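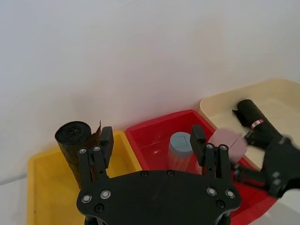

About Drulivside

Drulivside is a small firm that sets up robot arms for sorting and packing work. We have two rooms and a yard in Drornby, in a mill building put up in 1885, and most of our customers are near enough to drop in. They pack household goods, spare parts and small orders that change from one week to the next.

Cyprian Kozłowski started the company after years of fitting conveyors for other people. He still does the first visit to every new customer and still writes the quotes.

Open days

We hold an open day twice a year. The last one was on 17 September 2024 and 176 people signed the book, many of them from the trading estate and a good number from the college. The main demonstration was bin sorting with two arms, using everyday items and ordinary plastic bins. Visitors could stand at the line on the floor and ask for a run to be stopped or started again at any point.
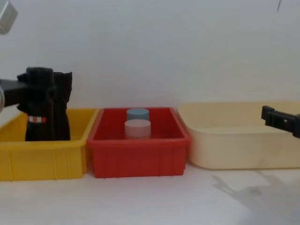 Two-arm sorting at the open day, with yellow, red and cream bins

Soft things are harder for a gripper than boxes or tubs, so we got a lot of questions about cloth and bags. If you have an item you are unsure about, bring one along. We will try it on the bench and tell you what we think, including when a person would do the job better.

Our Nirnetti software runs on every cell we install. Training is done on your own site and takes two days – more if you have a night shift.

Visiting us

The workshop is open to visitors by appointment, Monday to Thursday. Please use the Guérin Street entrance and wear flat shoes. Parking is in the yard behind the building.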